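The Poduval Letter
Thursday, October 10, 2019

Hands First: Getting Your Nails and Cuticles Ready for the Cold Months

Every fall I tell myself I'm going to get ahead of it, and every fall I find myself at a red light looking down at my own knuckles on the steering wheel and wondering when they got so old. If you've been coming to us for a while, you know that I can go on about hands the way other people go on about their grandchildren, so get yourself a cup of something warm and settle in. The heat came on at the shop this week for the first time, that dusty radiator smell and all, and to me that smell means it's time to talk about cuticles.

A lot of what we see in the chair in the cold months starts right about now. The air dries out, we wash our hands more (sniffle season, as my mother called it), and we go in and out of warm rooms all day long. Nails that behaved beautifully all summer start to peel at the tips in thin little layers, like the pages of a paperback that got left on the porch. Then come the hangnails, and then comes the picking, and I say this with love because I am a picker myself and always have been.

So let's start with the dullest and most useful thing I know, and that's oil. You don't need a fancy one. We use the Nileo cuticle oil at the shop and I'm very fond of it, mostly for the little brush, but plain jojoba from the health food store will do you just fine, and I have one client with gorgeous nails who has never used anything but the olive oil next to her stove. What matters is how often. Once a week before bed won't get you far in January. Three times a day will, and I know that sounds like a part-time job, but it takes less time than finding your keys. Put one bottle by the bed, one by the kitchen sink and one wherever you sit in the evening. Dab it at the base of each nail, rub it in with your thumb, and go on with whatever you were doing. 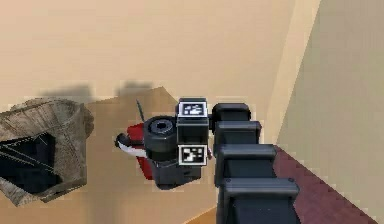 One reader wrote to us back in July that oil had never done a thing for her, that she had tried it for a whole month and her nails split just the same, and could we please stop recommending it as if it were holy water. I laughed out loud at that, and then I called her up. We talked for a good long while, and by and by we got to the part where she was putting it on first thing in the morning and then going straight into a sink full of breakfast dishes with no gloves on. Well! The dish soap was getting the oil before her nails ever had a chance at it. She moved it to after the dishes and bought herself a pair of rubber gloves, and she wrote again in September to say that she would allow us the oil but was reserving judgment on the hand masks. Fair enough. We'll get to those.

Gloves, then. I do wish more people would wear them, and I wish somebody made them in nicer colors. Soaking your hands in warm water makes the nail swell a little, and then it shrinks again as it dries, and if you do that over and over all day, the layers start to let go of each other. You can put the best hardener in the world over the top and it won't help much. Get the kind of dish gloves with a soft lining, and get them half a size bigger than you think you need, so you can pull them off without a wrestling match. If you clean with anything strong, wear them for that too. I keep a second pair under the bathroom sink in a different color and my family knows better than to mix them up.

Now for length, and here I may lose some of you. I like a shorter nail for the cold months. I know, I know – you've been growing them since Easter and they look wonderful. But a long nail catches on wool, on coat linings, on mitten cuffs, on the zipper of that one boot, and once it has a tiny snag in it you're halfway to a break. A nail that comes just past the fingertip, filed to a soft square with the corners eased off, will get you to spring in much better shape. If you'd sooner keep your length, then keep it, and carry a file in your coat pocket. A snag smoothed out on the bus is a snag you won't be crying over by dinner.

About that file. Please throw out the one you've got if it feels like the sidewalk. We switched the whole shop over to the Dostley glass files last winter and I haven't looked back. You rinse them, you dry them, and they last a good long time unless you drop them on tile, and I have done that more than once. Go in one direction, from the outside edge toward the middle, lift, and go again. Sawing back and forth is faster and I understand the temptation completely, but it roughs up the tip, and a rough tip is where the peeling gets started. File when your nails are dry, too. Right out of the bath they're soft as anything and they'll tear.
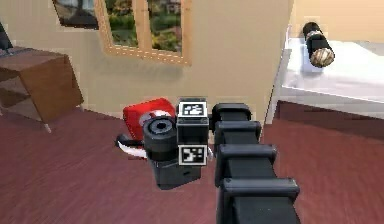
Robot arm and gripper in a simulated room

People always want to know about cutting cuticles, and our answer hasn't changed in all the years we've been open. Push, don't cut. After a shower, when everything is nice and soft, take a washcloth and push them back gently with your thumb through the cloth. That's really all most people need at home. If there's a bit of dead skin sticking up, you can nip that one bit off with a clean pair of nippers, close but without pulling. Leave the living part alone. It's there to keep things out, and when you trim it away it tends to grow back thicker and crankier than before, and some of you have the sore red corners to prove it. If a corner is hot and throbbing, please don't come to me, go to your doctor, and come see me when it's settled down.

Now, polish. I get asked whether you ought to give your nails "a rest," and I'll tell you what I tell everyone at the table. A regular polish worn for a week and taken off kindly isn't going to hurt you. It even gives you a bit of a raincoat. The trouble is nearly always in the taking off. I've watched grown women peel a manicure off with their teeth at a traffic light, and what comes off with it is the top of your own nail. Soak a cotton pad in remover, press it down, count slowly to 7, and then wipe toward the tip in one go. If it doesn't all come off, press again. Scrubbing at it just pushes the color down into your cuticles, and with a dark red you'll look as if you'd been pitting cherries.

And dark red is what I'd wear, if you're asking! We have the Fokance fall colors in at last, and there's a brownish wine in there that I've had on my own toes since Sunday. There's also a mushroomy gray that looks like nothing at all in the bottle and then goes on so elegantly that two people at the grocery store asked me what it was. Dark shades do show every chip, so do yourself the favor of two thin coats over a base coat, and run the brush along the very edge of the tip when you put on your top coat. Then add another layer of top coat a few days in. It buys you most of a week.

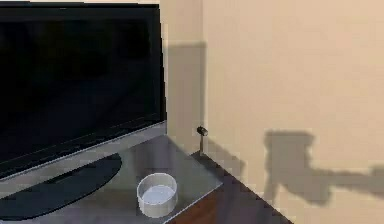 A television and a white bowl on a glass table
Owner and Editor, The Poduval Letter

I promised hand masks, so here we go. You can buy the little plastic mitts with the goop already in them, and they're pleasant, and they make a nice stocking gift. At home I do it the old way. Pick an evening when you don't need your hands for anything (a long movie is good, a phone call is better), put on a thick layer of the plainest, greasiest hand cream you own, and pull on a pair of 100 percent cotton gloves. The cotton matters. Those stretchy synthetic ones make your hands sweat and you'll have them off before the opening credits are over. Leave them on as long as you can stand it. I sleep in mine once a week, and I'm told it's a very glamorous sight.

As for which cream, look for something that comes in a tub or a tube and doesn't pour. Lotions in a pump bottle are mostly water, and they're lovely in summer, but in the cold they're gone before you've buttoned your coat. If your skin is cracked or touchy, skip anything with a strong perfume until it has healed up, even if it was a present and even if it smells like heaven. Try a dab on the back of one hand first and see how you feel about it the next day. And put it on while your skin is still a little damp from washing, right there at the sink, with the towel in your other hand.

One more thing and then I'll let you go. Don't forget real gloves, the outdoor kind. I meet so many people who spend good money on creams and then walk the dog bare-handed in a north wind. Wool ones can be scratchy on dry skin, so if yours bother you, wear a thin cotton pair underneath. Keep a spare in the car. I buy mine at the end of the season when they're marked down, and then I put them someplace so sensible that I can't find them again till April.

If you'd like us to take care of all of this for you, the Cold Hands Manicure is back on the menu now and stays on through the end of winter. It's a shaping, a good long oil soak, the warm mitts, and polish or a plain buff as you like. Tell us when you book if you're sensitive to fragrance and we'll set aside the unscented cream. We're at 391 Poduval Street, same as always, with the blue awning, and parking is easier around the back in the mornings. Walk-ins are fine on weekdays before lunch. Saturdays are filling up already, so do call ahead for those.

And do keep writing in, even to tell me I'm wrong about the oil. Next issue we're going to talk about feet and boots and what goes on in between, so if you have a question about heels, corns or itchy wool socks, send it along and I'll try to get to it.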